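**Progress report to Tenell, 13 Oct 2020**

The repair of the public bathhouse in Krajčí is going well. Since April we replaced 426 meters of old water pipe, and the new boiler from Brovon is delivered. Five of the changing rooms are open again for visitors.
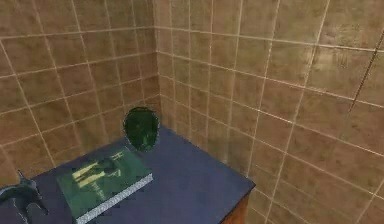

The roof is still our main difficulty. The company Polmont asks for over 4,000 euros more than in its first offer, and we did not sign yet. We kindly ask for your opinion before we answer them.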